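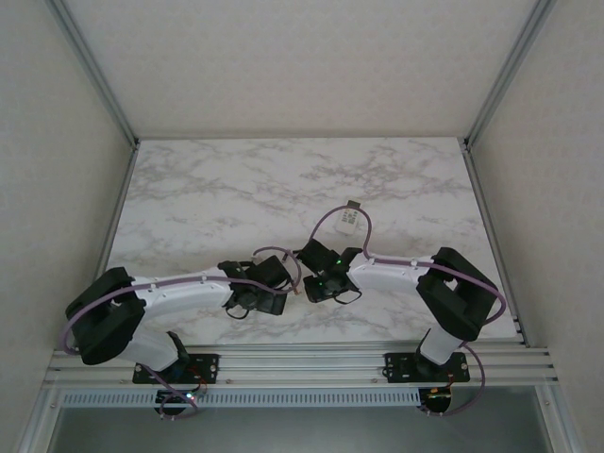
Surville Walking Trolley, two-wheel

Price: £339
Without harness: £285
Availability: in stock, next batch due August

The Surville is a single-person trolley for long road and track walks. It is pulled from a hip harness and takes the weight of tent, water and food off your shoulders. It suits walkers who expect to be out for weeks and who will spend most of their time on tarmac, canal paths or firm gravel. It is not a good choice for stiles or steep rocky ground.

The frame folds flat for trains and buses. Both wheels come off without tools. The shafts adjust to three lengths, and walkers between two sizes should take the longer one.

Specification

Maximum load: 40 kg
Bag volume: 90 litres
Wheels: 16 inch, standard valve
Colours: green, orange
Harness sizes: S/M, L/XL

In the box

Frame and shafts, two wheels, roll-top bag, hip harness (if ordered), rear reflector, flag pole and flag, printed instructions. A pump is not included.

Tyres

We fit Clevance road tyres as standard. Subira Langat used one pair for 2,000 miles of coastal walking and changed them at the end of it. For mixed surfaces, choose the MacKinnon tyre from the drop-down menu. It is heavier and pulls a little harder on the flat.

Care

Rinse the hubs after walking near the sea. Check the shaft pins each morning and carry a spare. The bag can be sponged with warm water and mild soap. Do not machine wash.

Delivery and returns

UK mainland delivery is free. Orders placed before 2 pm leave the same day. Unused trolleys can be sent back within 90 days for a refund, less return postage. The frame is guaranteed for five years against faults in the welds. Tyres and bag are guaranteed for one year.

Spares and questions

Spare pins, wheels and flags are listed under Jastance Spares. For harness fitting, email the shop and mark it for Evanthia Kalogeropoulos, with your waist measurement and height.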